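Dark tabletops and counters: quick notes

Third place we've lived with a near-black surface in it and I swore after Farah Street I'd never do it again. Well. Jotting this down before I forget it all, mostly for whoever asked in the comments.

Crumbs. You see every one. Dry brush first, then the cloth. A wet cloth on crumbs makes paste and then you are wiping paste around until dinner. I use a cheap paintbrush, two inch, hangs on a nail by the door.

Streaks — this was the big one. Too much soap. Way too much. One drop in a bowl of warm water, wring the cloth out hard, wipe, then go over it dry with an old T-shirt while it's still damp. If it was streaky before you started, that's old soap. Do plain water twice and let it go.

Microfiber is fine but wash it by itself. With towels it picks up lint and puts it all back on the table. No fabric softener either.

Water rings: hair dryer on low, keep it moving, then a dab of oil on a rag if the top is real wood. Not for painted tops. Test a corner, I didn't and there's still a cloudy patch next to the toaster to prove it.

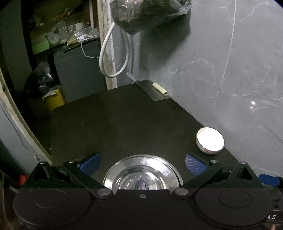

Steel dish and a small white-lined bowl on the dark top, gray marble pattern behind.

Steel dishes. Same rule as the table, dry them right away or you get spots. For spots already there, white vinegar on a paper towel, rinse, dry. Rub around if it's brushed in circles, along the lines if it's straight. Skip the scratchy green pads, they leave hairlines that dont come out.

White insides of bowls go gray from spoons. Baking soda and a bit of water, rub with a finger, 30 seconds. Tea stains take longer, leave the paste on and go do something else.

The gap where the table meets the wall! Flour, pepper, one dead ant. Old toothbrush, or a butter knife wrapped in a damp rag. Pull the table out once a month if you can, felt pads under the legs make it a one-person job. I got mine at Rosska, pack was 97 cents, still on.

Splashes on a patterned wall hide really well so you forget them until they're sticky. Wipe at night after cooking even when it looks clean. Vinegar is fine on most printed panels but keep it off real stone, it will etch teh shine. Dish soap only there.

Coasters: cork sheds, felt holds water. Silicone for us.

Next up is the oven door, whenever I get to it.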